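Learning to write letters again

In April I decided to write one letter by hand every week. I did not plan it as a big project. My aunt in Gerkemness had her birthday, she does not use a phone for messages, and I was ashamed that in 21 years I sent her only cards with two lines and my name.

The first letter took me the whole evening. I am used to typing, and when I type I change each sentence many times before it is finished. With a pen I must think first. I made a draft, then a clean copy, and in the clean copy I wrote the wrong date and started again. My hand was hurting after 2 pages.

I bought a pad of 60 sheets, the plain kind without lines. My friend Tarek Rizk told me to put a lined sheet under it, so the rows stay straight. It helps, but my rows still go up a little on the right side. My schoolteacher used to say this means a happy person. I think it means I sit badly.

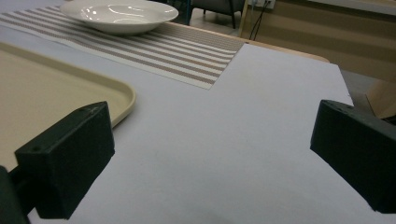
What I write about is also a question. In a message I would say "all is good, busy at work" and the conversation is over. A letter of this size looks sad, so I have to look for something more. I told my aunt about the neighbor's pear tree, about the bus that changed its route, and about a soup I spoiled with too much salt. She answered mostly about the soup.

Fidelina Betancur, who I studied with and did not see for a long time, answered me too. Her letter was long and full of crossed-out words, and I read it 2 times in the kitchen before I took off my coat. She wants to know if I still sing. I don't, but I will need at least a page to explain why.

The next letter goes to my old landlord, if I find his address.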